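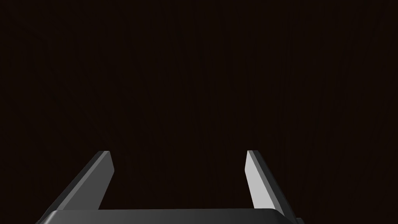

Dark wood grain, up close

Hello again from the back row of the stand! No football to report on, obviously, so I've been doing what half of you have been doing and watching old games on my laptop with a bowl of cereal at eleven at night. This week it was the second leg against Flemard, the one we lost on away goals, and I have some thoughts.

First of all, we were better than I remembered. A lot better. I had it filed away in my head as one of those nights when Skuka froze, and then I sat through the whole thing and we had the ball for most of it. Norbert Zelenák hit the post twice before half time (twice!) and the second one rolled along the line and came out the wrong side. The goal we gave up came from a throw-in that should have gone our way. I yelled at the screen, and my neighbor knocked on the wall.

What I'd forgotten completely is how well Reda Benmoussa played. He'd only been on the field 6 minutes when he won that free kick by the corner flag, and after that their left back didn't want to come anywhere near him. Why he started on the bench I still don't know. The manager said afterward it was a tactical choice and left it there, and I'm leaving it there too, except to say it was the wrong one.

The crowd that night was 2284, which sounds tiny now that I type it out, but it was loud. For the home game against Gunis a couple of weeks later we had 2099, and I remember thinking that wasn't bad at all for a team that had just gone out of the cup in the rain.

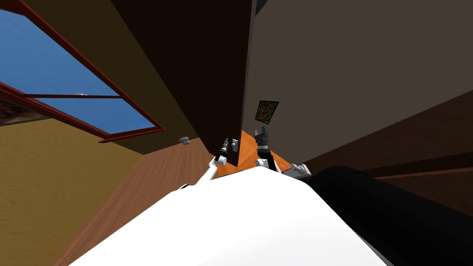
What's next, if anything

The league put out its note on 17 April 2020 and I've read it three times. As far as I can tell it says there will be another note. Season tickets carry over if the remaining home games can't be played, or you can ask for your money back. I'm letting mine ride. The club needs it more than I do, and I'd only spend it on more cereal.

Eberhard are the ones I feel for. They were top, they'd beaten everybody who mattered, and now they may end up with nothing to show for it. I don't like them (you know I don't like them) but come on, that's rough. If it gets settled on points per game they go up, and I'd take that over tearing up the whole season and pretending it never happened.

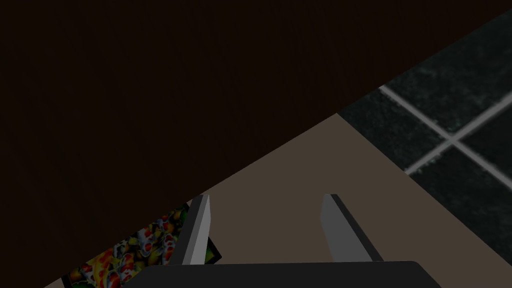 Anyway, the players are training at home and sending in their numbers every morning. Zelenák told the club radio he's been running the hill behind his parents' place and doing 40 minutes on the bike after that, at his age! He says the knee is fine. He has said that before, so I'm keeping my fingers crossed.

For next time I'm going to watch the Gunis game again - the full ninety, not the highlights - and see if our second goal was as offside as their fans say. If you have a recording with decent sound, please send it over. Mine has a buzz all the way through the first half.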